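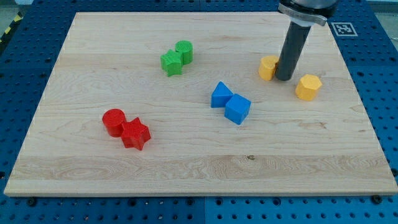
4.2 Do merged parishes really keep their people?

Category: Religion & Society > Parish Life

The Tusard diocese has said for years that joining two parishes under one priest does not drive worshipers away. The claim rests mostly on its own survey, which drew 756 replies from 89 parishes, 54 of them merged. We are not persuaded that the survey can carry that weight.

The first trouble is who answered. Forms were handed out after Mass and collected at the door. A person who stopped coming when the church in Flukora closed had no way to fill one in. The people best placed to report a loss were left out by design, and the high share who said they felt "at home" in the new parish tells us little beyond the fact that they were there to say so.

The second trouble is how parishes were matched for comparison. Each merged parish was set beside an unmerged one of the same type, with type meaning city, town or rural. Matching on a single trait always looks tidy. The six blocks in Figure 3 make three pairs by color, and color is all that the pairing tells us. Two rural parishes may share a label and differ in the age of their members, the distance between churches, and whether the school stayed open. The diocese recorded none of these. Ziler and Nygård are treated as a match in the survey report, yet Ziler lost its Sunday evening Mass two years before its merger, so part of its decline was already under way when the comparison starts.

Third, attendance was counted in September only. Families are back from vacation, religious education classes begin, and pews are fuller than in most months. A merged parish that does well in September may look quite different in February. The report gives no winter figures for either group, and our request for them was not answered.

None of this shows that mergers empty churches. Some merged parishes in our interviews seemed lively, and a few people told us they preferred the larger choir and the shared youth group. What the survey supports is a narrower statement: those who stayed are mostly content. Whether many left is a separate question, and it would take baptism, marriage and funeral registers from before and after each merger to begin to answer it. We turn to those registers in Section 4.3.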